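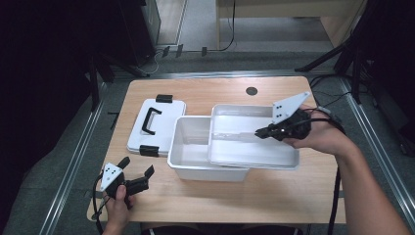 Latch Boxes with Insert Tray: Gallery and Notes

Gallery page, small storage. Text by Toshio Yoshida. Corrections from Morenike Abubakar added in February.

These notes cover the white latch box with lift-out tray that the Gasine workshop uses for sewing notions, fasteners, first aid supplies and small electrical parts. The box comes in three pieces: body, tray and lid. The lid has a black carrying handle in the middle and a black latch on each long edge. We call the model the Osto 5, after its nominal volume of 5 liters. The Dikora box on the lower shelf looks similar but has a deeper lid and is covered on its own page.

Dimensions are inside dimensions unless stated. Weights are for clean, empty parts.

Lid
Set down with the top facing up, the lid rests on its rim and the handle can be left folded. Set down with the top facing down, it rocks on the handle housing and marks soft wood. Store it top up.

Handle
U-shaped, folds flat into the top of the lid. Working limit on our shelf label is 2 kg. Above that the latches take the load unevenly and the lid bows along the center. Carry heavier boxes with both hands under the body.

Latches
Both latches are opened before the lid is lifted. Opening one side and prying the lid up bends the opposite hinge tab, and a bent tab will close but will not hold under the handle. Replacement latches are kept in the drawer marked Cheng, second from the top. The old latch pulls straight out once it is swung past level.

Body
Rectangular, deep, walls slightly tapered toward the base. Because of the taper, a divider cut to fit at the rim will jam halfway down. Cut to the base width and shim at the top with felt.

Body, inside corners
Fine material collects in the corners, mainly thread ends and metal filings. Wipe with a damp cloth folded to a point. A brush moves the filings up the wall and leaves them there.

Tray
Shallow, low sides, one open compartment. It carries the items used every time the box is opened. Depth below the tray is 68 mm, enough for standard thread spools standing upright. Large cones have to lie on their sides.

Tray, lifting out
Take it by the short ends and raise it level. A full tray lifted from one end tips its contents toward the other end and into the body. For needles and small screws, take the tray out before looking for anything underneath.

Tray, resting across the body
A common habit at the bench is to park the tray on the rim of the open body. It is acceptable with an empty tray. With a loaded one, use the table. The tray does not lock to the rim in this position, and it slides when the body is bumped.

Tray, floor
Light scratches appear after a few months of use with metal parts. They do not affect the tray and do not polish out. Ebere Aliyu lines hers with a sheet of drawer liner, trimmed 2 mm short on all sides so that it can be picked out with a fingernail.

Loading, sewing set
Spools below, standing. Bobbins in the tray in a closed case. Scissors below, along one long wall, points toward the end with the label. Tape measure goes in last, on top of the spools. Pins stay in their own tin. Loose pins in the tray were tried and the tin was brought back the same week.

Loading, fastener set
Screws go in zip bags by length, standing on edge like index cards, longest at the back. Washers are threaded on wire. Keep the total contents under 2 kg. The driver bits go in the tray with a magnet strip taped under them. Nearly 500 g of the weight in our fastener box was mixed hardware with no matching pieces, and it has been moved to the sorting bin.

Loading, first aid set
Gloves and plasters in the tray. Dressings, tape and bandages below. The list of contents is taped inside the lid, where it can be read without unpacking. Expiration dates are written on the list in pencil. Adebayo Bako checks this box and initials the list. Do not put anything else in it, including spare batteries.

Loading, electrical set
Terminals and heat-shrink tubing in the tray, tubing cut to tray length. Wire offcuts below, coiled and tied. Crimping pliers do not fit with the tray in place and hang on the wall.

Labels
One label on a short end of the body, one on the lid. The lids are interchangeable and will end up on the wrong boxes if only the lid is labeled. Use matte tape. Glossy tape lets go of this plastic in cold weather, starting at the corners.

Cleaning
Warm water and dish soap, soft cloth. Remove the latches first if they are gritty. Air-dry the body upside down on a rack with the lid beside it. Solvent wipes dull the surface and are no longer used. Permanent marker leaves a gray shadow whatever is used on it.

Closing
Seat the tray, check that nothing stands above the tray sides, lower the lid flat, then close both latches together with the thumbs. If one latch needs noticeably more force than the other, open both and look for something caught under the rim. The usual cause is a tape end or the corner of a bag.

Stacking
Handles must be folded. A raised handle under the next box puts the whole stack on a narrow line. Stack no heavier box above a lighter one. Vilhjálmur Thorlacius has marked the shelf uprights at the height where the stack should stop; the mark is a pencil line on the left side and is easy to miss.

Shelf position
Label end outward. Sewing and first aid at waist height, fasteners at the bottom, electrical next to the fasteners. The top shelf is for empty boxes only.

Corrections
The depth below the tray was given earlier as the full depth of the body. The figure in the tray entry is the correct one.
The handle limit applies to box and contents together. The fastener entry has been left as written, and in practice the contents should stay a little under the figure given there.
The liner sheet mentioned under the tray floor is sold by the roll. The ribbed kind holds dust in the grooves. Use the smooth kind.

Related pages: Dikora deep-lid box; drawer inserts; replacement latches, sizes and part drawer.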